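The gripper width problem, or where my December went

Apr 24, 2022

I promised a few of you a proper write-up of the width tracking mess, and then I kept not writing it, so here we go with a cup of tea and no plan. If you only came for the fix, scroll down to the bit about the median filter. If you like reading about someone else's bugs (I do, I really do) then stay where you are.

The short version of the setup: we record people doing household chores with a hand-held gripper, and the software then has to work out two things for every moment of the recording. Where was the gripper, and how far open were its fingers? The first one is the famous hard problem, and I'd budgeted most of the winter for it. The second one I'd written down as "afternoon job". Ha.

My first version of the width estimator looked for the blue pads on the inside of the fingers. You know roughly where they'll be, as they can only travel along a fixed path in the picture, so you crop that part out, pick the blue pixels, find the two blobs and measure the gap between them. Undo the lens distortion, multiply by a calibration number, done. On my desk it was lovely. I ran it on 126 clips from the desk and got a smooth little curve every time, opening and closing like a clam.

Then Ravindran Nadar ran it on the bedroom recordings and sent me a plot that looked like a seismograph.

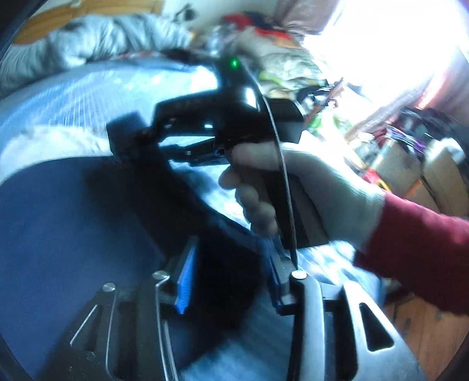
Two blue pads, and a blue-and-white sheet right behind them.

So, bedding. My colour threshold had been tuned against a beige desk and it had no idea what to do with a bedroom. Pale blue got through when the light was strong, navy got through when I lowered the brightness limit to cope with shadows, and every so often the estimator would decide that a fold of duvet cover was the left finger and report a gripper wide enough to pick up a dog.

I tried tightening the threshold first. Everybody does! It fixed the clips I was looking at and broke the ones I wasn't, and I went round that loop for longer than I'd like to admit. Windows make it worse too. The camera's auto exposure drops when there's a bright one in view, the pads go darker, and a threshold that was fine a moment ago loses them completely.

What got me out of it was giving up on colour as the main cue. The pads have a ridged surface and bedding mostly doesn't, so the new version looks at texture inside the crop first and only uses colour to choose between candidates. I also stopped treating each picture on its own. Fingers can't jump. If the gap was small in the last picture it will be nearly as small in this one, so the tracker now carries a guess forward and has to be talked out of it by good evidence. It's a plain little Kalman filter, two numbers (gap and speed), the sort of thing you find in the second chapter of any textbook, and I felt very silly for not starting there.

Right, the median filter. After all that there were still odd spikes, one or two pictures long, usually when a sleeve or a corner of cloth passed behind the fingers. A median over a short window kills them. I started with a window of 30, and it made the closing movements so mushy that the policy we trained on them grabbed late and dropped nearly everything. A window of 10 was much better and that's where it's stayed. If your robot closes its hand after the object has already gone past, check your smoothing before you blame your network. I blamed the network for ages.

I've put the whole thing into Tistero, our recording tool, as a separate stage, so you can rerun the widths without redoing the camera tracking (which takes all night on my machine). There's a debug view as well, with the crop on the left and the estimate drawn on top, and I wish I'd built that before anything else. Most of the bugs were obvious once I could watch them happening.

Still on the list: it loses the pads when something large is held right up against the lens, and it needs recalibrating if you swap the finger plates. Ravindran wants it to flag its own bad stretches so they can be dropped before training. I've got a branch for that, which currently flags everything. Version 2 will be out when it doesn't.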